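Home | Courses | Practice Nights | The Pads | About Us | Find Us

About Trinderel

Trinderel is a small school with one subject: sewing up wounds. We teach suturing and knot tying to veterinary nurses, medical students, wilderness first responders and surgeons who want somewhere quiet to get their hands back, and we make the practice pads ourselves in the room behind the classroom. If you like thread, you'll like it in our building!

Rosalinda Lacson started the school with 2 folding tables and a box of thread, and she still teaches the first evening of every beginner course. Most of that first evening goes on the pad and the suture, well before anybody worries about speed. 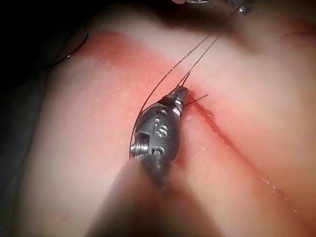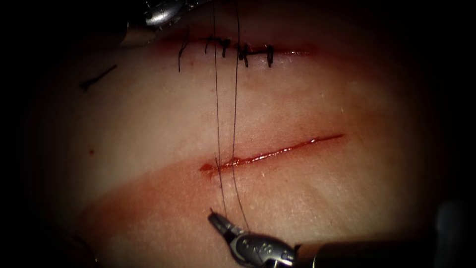 Gyu-bin Ok thinks we should say more about the pads and less about ourselves, and has told us so in writing: "People write to me asking what the skin feels like. They want to know if it tears, if it drags on the thread, if the edges roll in. Put that on the page. The history can wait." Fair enough, so the pads come first.

The pads

A good pad has to give a little. When you bring the two edges of a cut together you want them to meet and stand up very slightly, and you want to feel it when you have pulled too hard. Cheap pads don't let you feel that. You can haul on them all day and they sit there like a doormat, and then the first time you work on something softer you strangle it.

We went through a lot of recipes to get where we are. One early batch was so sticky that it lifted the paper off the table, and another smelled so strongly of vinegar that we taught a whole evening with the doors open in November. The one we settled on is called the Bindale, after the street where we had our first kitchen-sized workshop. It is soft enough to fold over your hand and firm enough to hold a stitch near the edge, and we are very fond of it.

The Bindale comes in two versions. The plain one is for learning your spacing, and it goes home with every beginner. The Wilwood is the same pad with a deeper middle layer, made for people who want to practice closing in more than one level. Try the plain one first. Really. We have watched a good many confident people go straight to the Wilwood and come back the next week asking for the other.

We made 700 pads last year. Every one gets bent, pinched and looked over before it goes in a bag, and the ones that don't pass go into a bin by the door marked "knots only," where anyone in the building can help themselves.

The thread

We teach beginners with dark thread on a pale pad, and we will go on doing it as long as we are here. You can see where each strand goes. You can see which end is the short one. When a knot lies crooked, you find out right away and can ask about it while you still remember what your hands were doing.

Thread management is the part of the course people don't expect to enjoy. Then they do! There's a real pleasure in getting a long strand to lie where you want it, picking up your tail without a hunt, and laying the second throw down flat over the first. We spend an entire evening on tails alone: how long to leave them, where to put them while you work, when to cut.

Interrupted stitches come before anything continuous. Each one stands on its own, so if the third is poor you can take it out and leave its neighbors where they are. It's slower, and for learning it is lovely, and we've never found a better way to teach even spacing.

How the classes run

A beginner course is 17 evenings. That sounds like a lot, and a few people do wince when they read it, but the evenings are short and you will be sewing in all of them. Class sizes stay small enough for the teacher to get to each pair of hands several times a night.

The intermediate course is built around tension. We ask you to close one cut, leave the one next to it open, and put your instruments down. Then you look at the closed one for a while. Are the bites the same depth on both sides? Did any of the knots end up sitting on the cut line? After that you do the second cut with your own notes beside you. It is a simple exercise and people get wonderfully absorbed in it — we have had to switch the lights off and on to send a class home.

Practice nights are open to anyone who has done a course with us, however long ago. Bring your own needle driver or borrow one of ours. Tea is in the corner, away from the pads, please.

Where we are

Our classroom is at 233 Fajardo Street, on the ground floor, with step-free access from the side entrance. Parking out front fills up early on practice nights, but there is usually space behind the tile shop. The workshop is through the far door, and if you turn up a little before class you are welcome to come and watch pads being poured. Ask about the pigment shelf. Rosalinda will talk about reds for as long as you let her.

What we don't do

We don't hand out medical licenses, and finishing a course with us does not make it all right to sew up your friends. Our certificate says that you came, that you practiced, and which techniques you worked on. Several employers have found that useful for their training records, and we're happy to fill in their forms.

We don't run one-off party sessions either, though we do get asked. A single evening is enough to get frustrated with a knot and rarely enough to get past it, and we would much prefer to see you for the whole course.

Getting in touch

Questions about courses go to the front desk, and questions about pads go to Gyu-bin, who will answer them at length. If you have a Bindale that has worn out in an interesting way, please bring it in. We keep a shelf of those and we learn a great deal from them.

Page last updated December 5, 2024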